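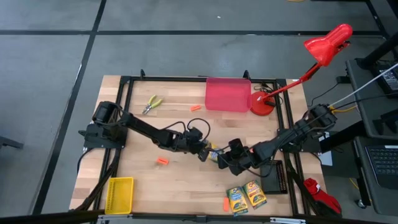
Sallov Duo tabletop kit, reviewed after three months
30/06/2022

I bought this kit in March because I wanted an answer to a simple question: can two small robot arms clear up a messy table for me? I repair small appliances at home, and in the evening my table is covered with tools, bottles and the things my children leave there. The short answer is no, not yet. The longer answer is more interesting, and I still use the kit almost every day.

What you get for 2,000 dollars is the two arms, the grippers, the power supplies and the software. The frame and the table you must provide. The paper manual has good drawings but it skips the cable routing. Leave a generous loop at the elbow. I made mine too short the first time, and the arm stopped with an error whenever it reached far forward.

Assembly took me two evenings. The arms must be bolted down very firmly, more than you would expect for their size. When one of them moves fast, a light table moves with it.

Now the chores. A small bottle with a cap is the object that the arms handle best. One gripper holds it, the other takes it over, and most of the time it arrives in the bin standing up. Boxes of crayons are also fine if they stand. When a box lies flat, the fingers push it along the table and cannot get under it. Pliers are difficult. The arm takes them by one handle, they swing open, and then they hit everything on the way. Cloth is the worst. I tried with a glove and with a kitchen towel, and the arm either takes nothing or takes the corner and drags the rest behind.

The software keeps a log, so I can give a number. It has recorded 962 attempts at picking something up since I started. I did not sort them by result, and I would not trust my sorting anyway, but my feeling is that the hard objects did not get much easier with practice. The easy ones did.

Speed is another matter. My hands clear the table before the arms have finished with the first box. If you pay somebody by the hour in a workshop, this kit will not save you money. I could imagine it for one repeated task, always the same part in the same place, and for that it is maybe already good enough.

I compared it with the Goveo arm that I had on loan before. The Goveo is quieter and its gripper closes more softly, but it is one arm only, and passing an object from hand to hand is exactly what I wanted to try. The Sallov support answered my two emails within a day — politely, and with the correct part number.

Good: strong joints, clear software, spare fingers in the box.
Less good: the manual, the noise, anything made of cloth.

I give it 3 stars out of five. As a helper in the house I would give it fewer.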